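Two tapered fingers and a wrist camera: notes from the bench

Posted 10/05/2019

The Stevico fingers arrived in February and sat in a drawer while I finished the controller. They have now had enough hours on them to compare with the Rankin set that I have been using since the arm went together. What follows is mostly a log, tidied up a little. I have left the dead ends in.

Background for anyone who hasn't read the earlier posts. The arm is a light tabletop unit built up from hobby servos and machined brackets. The gripper is a parallel type with a rack on each side and a single motor in the block. The controller is a Vostby board running my own firmware, which closes the position loop on the gripper and passes the arm joints straight through. Neither set of fingers came with a force sensor, so grip force is inferred from motor current, with all the faults that implies.

The Rankin fingers are flat, parallel-sided and silicone-faced. They are good at boxes. They are poor at anything sitting low on a surface, as the ends are blunt and the pad stops short of the tip by a few millimetres. The Stevico fingers taper. The material is stiffer than I expected, the surface is slightly rough, and there is an opening down the length of each finger. I assume the openings are there to save weight and let the finger bend a little under load. The maker's sheet says nothing either way.

First job was the closed position. With the Rankin set I had simply driven the jaws together until the current rose and called that zero. The silicone soaks up the error. Hard fingers don't allow it: drive too far and the tips splay, stop short and you lose thin objects altogether. I ended up homing at low current, backing off, then approaching again at a crawl, and watching the seam through the wrist camera.

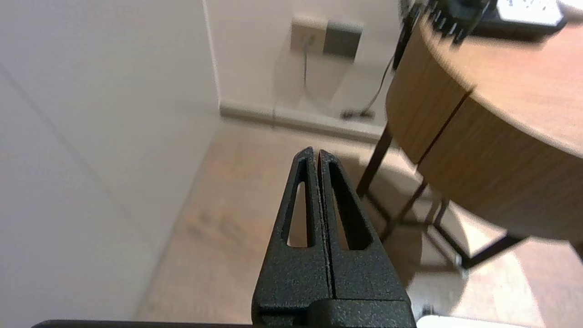 Does the tapered shape cost you any grip strength? At the tips it does, a little, and further down the finger I could not measure a difference between the two sets.

To put numbers on that, I set the current limit to 400 milliamps and pulled a steel rule out of the jaws with a luggage scale. It is a crude test and the scatter was wide. At the tips the Stevico fingers let go earlier than the Rankin pads every time. Moving the rule back toward the block closed the gap until it was lost in the noise. Raising the limit to 600 milliamps helped the tips, but the motor was warm to the touch after a short session, so I put it back. If I need more force up front I would sooner add a strip of thin rubber than cook the motor.

The wrist camera took longer than the fingers. It is a small fixed-focus module that looks out along the gripper, and I had set it up for the old set. With the new ones fitted, the fingers fill more of the view and the exposure routine behaves badly. It meters on the whole picture, sees a large dark shape in the middle, and lifts the gain until any pale wall or floor behind washes out. I tried three fixes.

Metering on the outer part of the picture only. Works well until the arm swings toward a window.

Fixed exposure, set by hand. Works well all day in one spot and is useless anywhere else.

Masking the fingers out of the metering, using the known jaw position. This is the one I kept. The mask is a pair of polygons that move with the encoder reading. It is off by a few pixels when the jaws are moving, and that is close enough for exposure.

Motion blur is still the main complaint. Anything near the camera smears on a fast wrist turn, and the detector drops it. I have limited wrist speed during any move where the camera output is used. At full speed the arm goes blind, arrives, and waits for a settled picture. The wait is set to some 400 milliseconds, which feels long when you are sitting beside it. I have tried shorter and the first detection after a move was often wrong.

Latency on the Vostby board deserves its own post. Briefly: the gripper loop runs at 1000 hertz without trouble. I had it at 2000 for a while and could see no benefit at the jaws, only dropped packets on the camera side whenever both were busy. Going back to 1000 cleared them. If you are using the same board and seeing torn pictures, look there before you blame the cable. I blamed the cable, and bought two.

The arm then went out to the lounge for a run of reach checks. A bench is flat and well lit and tells you very little about furniture. Round tables with a raised lip are awkward for the Rankin fingers in particular. The lip stops the block before the pads are low enough, and the approach planner, which knows nothing about lips, keeps pushing. I added a stop on arm current for that case. The tapered tips reach down inside a lip with room to spare.

Telephones are a fair test of the planner too. The handset is an easy width and an easy shape, but the cord is not in the model, and I have no plan to put it in.
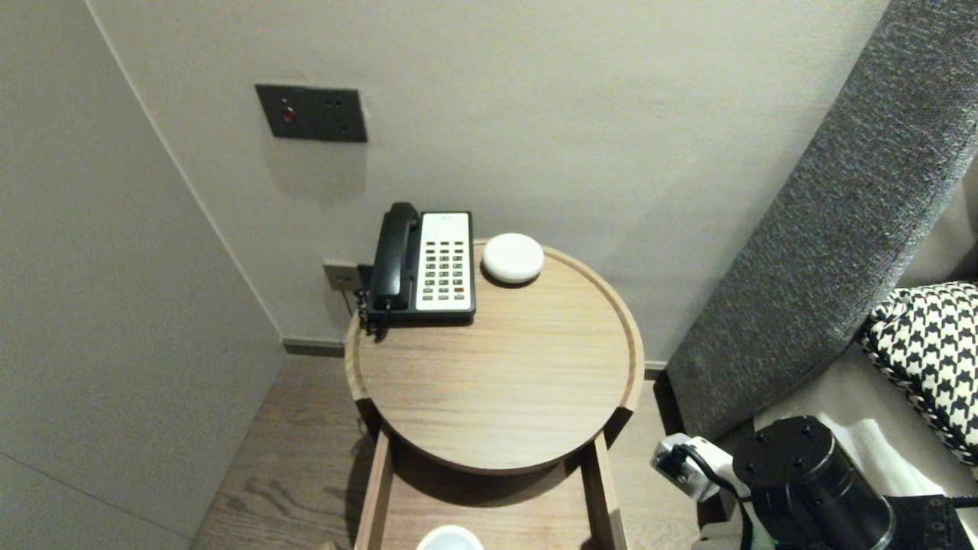
Stultthorpe wrote in after the last post to say that the lip problem can be handled entirely in the approach angle, by coming in steep and only levelling out once the tips are past the rim, and that swapping fingers to solve it is spending money on a software fault. Point taken. I tried the steep approach with the Rankin set and it does clear the rim, though the wrist runs close to its limit and the camera then sees mostly tabletop. With the tapered fingers I can use a shallower angle and keep the object in view for longer. I'd call it a draw on that item.

Smooth, low, domed objects remain unsolved with either set. The hard tips slide up the curve and off. The silicone pads hold if they can get low enough, and mostly they can't. Rubber on the tapered tips is the obvious next step, and I have some bicycle tube set aside for it.

Settings as they stand, for anyone copying this:

Gripper loop 1000 hertz
Current limit 400 milliamps
Homing at low current, two passes
Wrist speed limited while the camera is in use
Finger mask on for metering

The firmware changes are in the usual place, on the branch with the unhelpful name. The mask code assumes Stevico fingers and will need new polygons for anything else. I have not tested it with the jaws mounted the other way round.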